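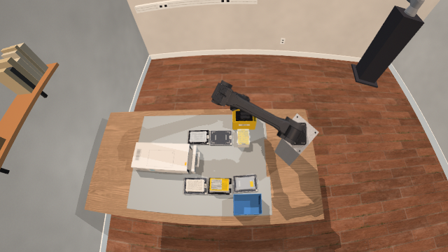 A light grey mat on a wooden table, with bare wood left showing on every side.

Lultodik table mat review
By Mitali Munshi
December 6, 2024

Our dining table is also where the sewing gets done, where the post gets opened and where my son does his chemistry homework. It had a new oil finish in June and I wanted to keep it looking decent, so I bought the Lultodik mat in the large size. I have used it for nearly three months.

What you get

The mat comes rolled in a cardboard tube with a cloth strap and a folded sheet of care instructions. It is silicone, 3 mm thick and 96 cm on the long side. There is a choice of light grey, dark green or a brown that looked too orange on the website. I chose the grey. Both sides are the same colour but one has a slight texture, and that side goes down.

It did not lie flat on the first day. The instructions say to roll it the opposite way for an hour, and I did, and two of the corners still curled up. I left some cookbooks on them overnight and they have stayed down.

Size

Measure your table before ordering. I wanted a mat that covered the working area and left the edges clear, so that plates and elbows still had some wood under them. If you want the whole top covered you will probably need two side by side, and the join will show. You can cut it with a sharp knife and a metal ruler, though Lultodik will not take it back once you have.

Heat

The maker gives a limit of 200 degrees. I have put a casserole dish on it straight from the oven several times and there are no marks on the mat or on the table under it. It does get warm underneath. With a cast iron pot I use a trivet as well, as the pot holds its heat for so long and the oil finish is fairly soft.

Cutting and craft work

The mat is not meant for cutting on. I forgot once and trimmed some felt with a rotary cutter, and it has left a thin line that catches crumbs. It is good for glue, paint and clay. Dried PVA peels off in one piece. Superglue comes off too, with a bit more picking. Permanent pen is the one thing I have not been able to shift completely, and there is a faint blue patch near one corner.

For sewing it is less useful. The machine stays put, but fabric drags on the surface and a long seam is harder to feed. I roll the mat back when I am doing curtains.

Cleaning

Washing-up liquid and warm water does most of it. Turmeric stained it yellow for a week and then faded. The real nuisance is dust and fluff. Silicone picks up every bit of lint in the room, and on light grey the dark threads show. I wipe it every evening with a damp cloth. It fits over the bath for a proper rinse.

Lift it now and then and dry the wood. Water had crept under ours from a leaking vase, and I only found it when I moved the mat to vacuum.

Compared with the others

I had a Sasaki felt-backed mat before this. It looked nicer and felt warmer under the hand, but the backing held water and it smelled by the end of the first winter. My neighbour Aurel Coman has the Clerari one, a clear plastic sheet which shows off the wood. His has gone cloudy where the teapot stands and it slides if you lean on it. The Lultodik has not moved at all.

Problems

There was a rubbery smell for the first few days. The strap came unstitched at one end. Customer service sent a new strap without any fuss, although it took two emails.

Would I buy it again?

Yes, in the dark green. Four stars out of five, with one off for the lint.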